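Korbridge、靴をそろえる双腕セル「Imrie」の再調整を完了 指先と手首カメラを中心に整備

ロボット整備のKorbridgeは、Orarauの作業場に置いている双腕セル「Imrie」の再調整を終え、4月から通常の運転にもどしました。Imrieは、玄関のような場所で脱いだ靴を左右そろえて床に置き、ひもを広げ、棚に入れるまでの動作を練習するためのセルです。今回の整備では、指先のパッドの交換、手首カメラの校正、ケーブルの通し方の変更、そして床と棚の位置の測り直しを行いました。

整備のきっかけは、靴を持ち上げるときの小さなずれでした。右の腕が靴の側面をつかむと、持ち上げる途中で靴のかかとがすこし下がります。床に置きなおしたとき、左右のつま先の線が合わなくなります。はじめは動作を決めるプログラムの問題と考えられていましたが、同じ動作を左の腕だけで行うと、ずれはほとんど出ませんでした。そこで担当の技術者たちは、プログラムには手をつけず、機械の側を先に調べることにしました。

右の指先をはずして見ると、パッドの内側の角がまるく減っていました。このパッドはやわらかい樹脂で、靴の布の部分には合っていますが、ゴムの底に何度も当たると角から減っていきます。左の指先のパッドも同じ時期に取りつけたものですが、減り方はずっと少なかったそうです。右の腕は靴を棚のほうへ押す動作を受け持っているので、底のゴムに当たる回数が多くなります。

交換は次の順番で進められました。最初にセルの電源を落とし、空気の圧力を抜きます。腕は下に落ちないように支えの台にのせます。つぎに指先の二本のねじをゆるめ、パッドを台座ごと引きぬきます。台座の溝に靴の砂が入っていたため、乾いたブラシで取り、布でふいてから新しいパッドを入れました。ねじは一度に強くしめないで、左右を交互に、すこしずつしめます。片方だけ先にしめるとパッドがななめに入り、見ただけではわからない角度のずれが残ることがあるためです。

パッドを替えると、指が閉じる位置も変わります。技術者たちは開いた位置と閉じた位置を登録しなおし、握る力を三段階で試しました。いちばん弱い力では、重い靴がすべりました。いちばん強い力では、布の薄い靴の横がへこみ、履き口の形がくずれました。まん中の力を標準にして、底の厚い靴のときだけ一段あげる設定になりました。

手首カメラの校正には、もっと長い時間がかかりました。Imrieには、左右の手首に一台ずつ、そして腕の上の柱に一台のカメラがついています。柱のカメラは床を上から見おろし、靴の全体の向きを見ます。手首のカメラは、ひもの端や履き口のふちを近くから見ます。右手首のカメラは取りつけ金具が少し回っていて、画面の中の線が本来の角度とずれていました。金具をもどしたあと、校正用の板をいろいろな高さと角度で見せ、腕の座標とカメラの座標を合わせました。

ここで注意が必要なのは、モーターの温度です。冷えた腕で校正し、温まった腕で運転すると、結果がわずかに変わります。Korbridgeは運転を始めてから32分間、腕をゆっくり往復させ、そのあとで校正を始めることにしました。以前の手順書には「十分に温めてから」とだけ書いてあり、人によって待つ時間がちがっていました。新しい手順書では時間が数字で書かれています。

Imrieの動作のもとになっているのは、人が自分の手で靴をあつかったときの記録です。記録する人は頭にカメラをつけ、靴棚の前でかがんで、両手で靴をそろえます。視線は真下に近く、画面には靴と両手のほかに、自分のひざや足先まで入ります。現在使われている記録は779本で、どれも一足の靴だけをあつかった短いものです。
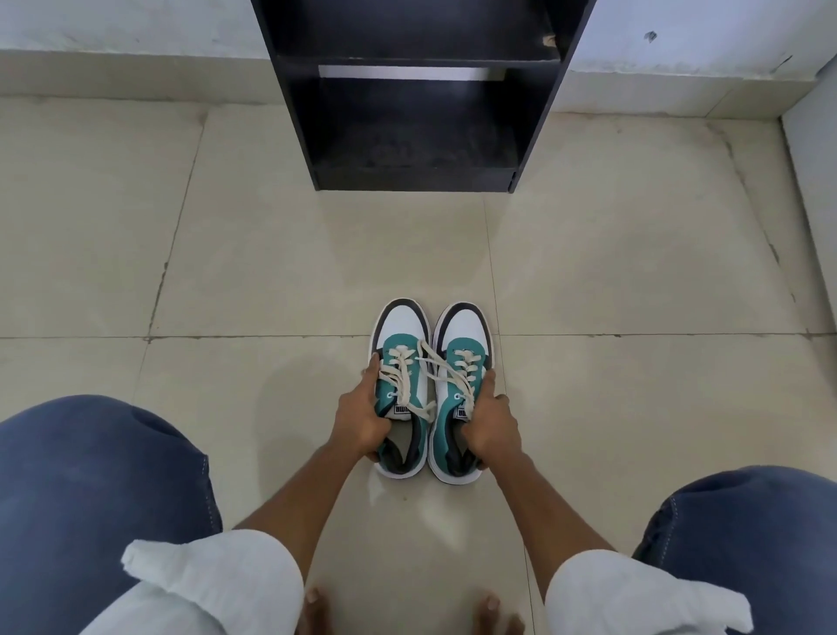
再調整のあと、この記録と柱のカメラの見え方をくらべる作業も行われました。人が前にかがんだときの目の高さと、柱のカメラの高さは同じではありません。以前は柱が高すぎて、履き口の中がよく見えるかわりに、靴の側面を押さえる指がほとんど隠れていました。柱を一段下げ、カメラをすこし手前にたおしたところ、両手の指先と靴ひもが一つの画面に入りやすくなりました。

柱を下げたことで、べつの問題も出ました。腕が棚のほうへ伸びるとき、ひじがカメラの前を横切ります。そのあいだ、床の靴は見えません。技術者たちは腕の通り道を外側へずらしましたが、外側に広げると、こんどはケーブルが柱の根元にこすれます。そこでケーブルを腕の下側から上側へ移し、ひじの手前で一度輪を作って余裕を持たせました。輪が大きすぎると棚に引っかかり、小さすぎると手首を回したときに引っぱられます。何度か長さを変えて、手首をいちばん遠くまで回してもケーブルが張らないところで固定しました。

床についても測り直しがありました。Imrieの床はタイル張りで、目地の線が前後と左右に走っています。タイルの表面にはつやがあり、照明が強いと光の反射が靴の白い底のふちと重なります。このため、天井の明かりをひとつ消し、かわりに横から当てる拡散板つきの明かりを増やしました。目地の線はカメラの位置を確かめるときの目じるしとしても使えますが、タイルの置き方にはわずかな誤差があるので、校正の基準にはしないと決めています。基準になるのは、床に固定した二枚の金属板だけです。

棚の位置も、金属板から測ります。棚は前があいた形で、腕は下の段に靴を入れます。調べたところ、棚は最初の設置のときより奥へ動いていました。腕が靴を押しこむたびに、棚がすこしずつ下がったと見られています。棚の脚の下にすべり止めを敷き、後ろに止め具をつけました。止め具は工具なしで外せるので、棚の裏を掃除するときにじゃまになりません。

整備のあとの確認では、31足の靴を使いました。ひものある靴、ひものない靴、底の厚い靴、かかとのやわらかい靴をまぜて、左右をわざとはなしたり、片方を横にたおしたりして床に置きます。Imrieは靴を起こし、つま先を棚のほうへ向けて並べ、ひもの端を左右に開いてから棚に入れます。問題になっていた右側のかかとの下がりは、この確認では出ませんでした。

いっぽうで、ひものあつかいにはまだ課題が残っています。とくに平たいひもは、長い端がとなりの靴の上にかかると、どちらの靴のひもかを手首カメラだけで見分けるのがむずかしくなります。片方の靴を先に持ち上げると、もう片方がいっしょに引きずられることもあります。今の設定では、ひもが左右の靴にまたがっていると判断したとき、Imrieは靴を持ち上げません。先にひもの端をつまみ、もとの靴の上にもどします。判断に自信がないときは腕を引いて止まり、画面に確認の表示を出します。

この停止のしかたについても、現場の希望で変更がありました。以前は、腕がその場で止まっていました。指が靴の上にあるままなので、人が靴を取るときには腕の下に手を入れなければなりませんでした。今は、腕が決められた待機の位置までゆっくりもどり、指を開き、そのあとで停止の表示が出ます。人が柵の戸を開けると駆動の電源が切れ、戸を閉めただけでは再び動きません。戸の外にあるボタンを押してはじめて、次の動作に進みます。

日常の手入れも見直されました。作業を始める前には、指先の砂とひものくずを取り、手首カメラのレンズをやわらかい布でふきます。洗剤は使いません。作業の終わりには、指を半分開いた状態で腕を台にのせます。閉じたまま置くと、パッドに押し合った跡がつき、次の日の最初の数回だけ握り方が不安定になるという報告があったためです。床は乾いたモップで掃除しますが、金属板の上だけは手でふき、板に傷やういたところがないかを指でさわって確かめます。

パッドの交換時期は、これまで見た目で決めていました。今後は、握る動作の記録から、指が閉じきるまでの位置の変化を見て決めます。角が減ると、同じ靴を同じ力で握っても、指はすこし深く閉じるようになります。この変化が決めた幅をこえたとき、点検の表に印がつきます。表に印がついても運転はすぐには止まりませんが、その日の作業が終わるまでに指先を外して見ることになっています。

予備の部品は、セルの横の引き出しにまとめられました。パッド、台座のねじ、カメラの金具、ケーブルの留め具が入っています。以前は部品の箱が倉庫にあり、ねじを一本落としただけで作業が長く止まることがありました。引き出しの内側には、それぞれの部品の締めつけの強さを書いた紙がはってあります。古い手順書は回収され、新しい手順書は全部で83項目になりました。そのうち写真がついている項目はまだ少なく、Korbridgeは次の点検のときに足していくとしています。

次の作業として予定されているのは、左の指先のパッドの交換です。左のパッドはまだ使える状態ですが、左右で減り方がちがうままだと、両手で一足を同時に持つ動作で力の釣り合いが取りにくいという意見が出ています。交換する場合は、右と同じ手順で握る位置を登録しなおし、左手首のカメラも校正します。その間、Orarauの作業場では靴をそろえる練習を休み、これまでの記録の整理にあてる予定です。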